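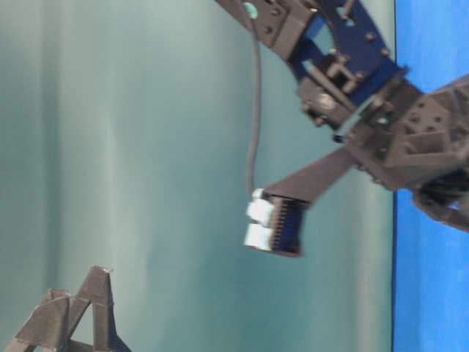
Paavo Lappalainen
2018-07-25

1/ Bench notes on the Grendetik gripper kit from Clustent. Paid for with shop money, no review unit, no discount code. I have no contact with the company beyond one support ticket, covered below.

2/ Price as ordered was 300 euros for the kit without an arm. You get the drive unit, one pair of angular fingers, a small control board, a cable set and a bag of fasteners. The adapter plate is extra unless your arm is on their list.

3/ Ours was not on the list. Teemu Savolainen drew an adapter over lunch and it needed one revision. The bolt pattern in the PDF is measured from the outside of the boss and the drawing does not say so. Check with calipers before you cut anything.

4/ The manual is 79 pages. The mechanical part is good. Exploded views are legible and the torque values are in a table where you can find them. The software part reads like release notes pasted in order of date.

5/ Assembly: follow the book until the linkage step, then stop and dry-fit. The two inner links look the same and are handed. If you swap them the fingers still open and close, but the tips meet off-center. I swapped them.

6/ Cable routing is left to the user. There is one clip in the bag. Leave slack at the wrist, run the joint through its full travel by hand, and only then tighten the clip. The supplied cable is long enough for this, which I can't say for the Sjöberg kit we had before.

7/ First power-up: the board homes by closing until the current rises. Keep your hand out. The default homing current is too high for my taste and I lowered it before doing anything else. The setting is in the config file under "seek", with no unit given. Support says it is milliamps.

8/ On support. I wrote on a Clustent web form and got an answer the next morning from Teodor Ciobanu, who clearly had a unit open in front of him. He confirmed the unit question and the drawing problem. No word on when the PDF will be corrected.

9/ Test task is deliberately dull. Small blue cube on a blue work surface, pick, lift, hold, put back somewhere else inside the reach. Same-color part on same-color surface is hard on the vision side, and we wanted the gripper tested together with our own detector, Madetti.
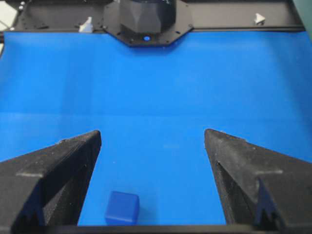 10/ With the fingers fully open there is plenty of room for a cube of this size, so approach error is forgiven sideways. It isn't forgiven in rotation. Come in with the cube turned and the tips can land on a corner and push it away.

11/ The teeth are low on the inner faces and the tips are pointed. For a small part sitting flat you have to decide which of the two you want to use. Our first program gripped at the tips, the second went lower. Lower held better.

12/ Going lower costs clearance. On our bench the tips touched the surface twice before I raised the floor limit. The arm stopped both times and nothing bent, but I would set that limit first if I were starting again.

13/ Numbers. We ran 128 picks with the lower grip and default finger force. 21 of those failed. I logged a failure whenever the cube was not in the fingers at the top of the lift, whatever the reason.

14/ Toivo Niskanen went through the log and puts most of the failures on Madetti, with the cube found but its angle wrong. I agree with him for the ones I watched. So please don't read that ratio as a figure for the gripper alone.

15/ Repeatability of the opening is fine for this work. I have no proper gauge for it. Feeler stock between the tips after a run gave the same reading as before the run, and that's as far as I will go.

16/ Holding is the strong side of this product. Once the cube is properly seated it stays put through wrist moves, including tilted poses. We raised the arm speed in steps and ran out of courage before the grip ran out of force.
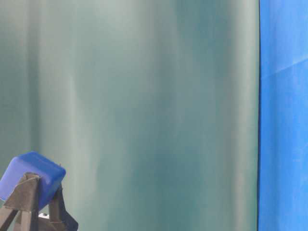
Blue block in the Grendetik fingers, tilted, seen from the fixed camera.

17/ A word on finger shape. They are triangular and open inside, like a truss. That keeps the weight down, and you can see past them to some extent from the side. The finish picks up dust, so wipe it before you judge wear.

18/ Open struts have a cost too. Anything thin can find its way in. I would not use this pair near loose cord or bags. Clustent sells a closed finger, which I have not tried.

19/ Software. The serial protocol is plain text and documented well enough. Position, speed and current limit in, position and current out. No force reading, whatever the product page implies. You get motor current and may draw your own conclusions.

20/ The Python package installed without trouble on one machine and not on the other. The second one wanted an older serial library. I gave up on the package and wrote my own wrapper in an afternoon. If you only need open, close and read back, do the same.

21/ Noise: a short whine on closing, quieter than the arm. Heat: the drive housing was warm to the hand after the long run. I did not put a probe on it and the manual gives no limit.

22/ Compared with the Sjöberg: the Sjöberg has the better connector and a real strain relief. The Grendetik has more opening, more grip and a manual you can assemble from. Spare fingers for the Grendetik are sold as pairs only.

23/ Would I order it again? For block-size parts with flat sides, yes. For anything soft or very thin I would look at other fingers first. For a classroom I would want the homing current lowered before it left the box.

24/ Things I have not tested: long duty cycles, cold rooms, any part heavier than the cube, the closed fingers, and the firmware that came out after our unit shipped. Vilho Toivonen has the same kit on a different arm and may post his own notes.

25/ Adapter drawing is available on request. It carries Teemu's corrected hole spacing. State your arm model when you ask, as the drawing only fits ours without changes.

26/ Correction to 7/: the setting is "seek_i". Plain "seek" is the homing speed. Lower the first one and leave the second alone.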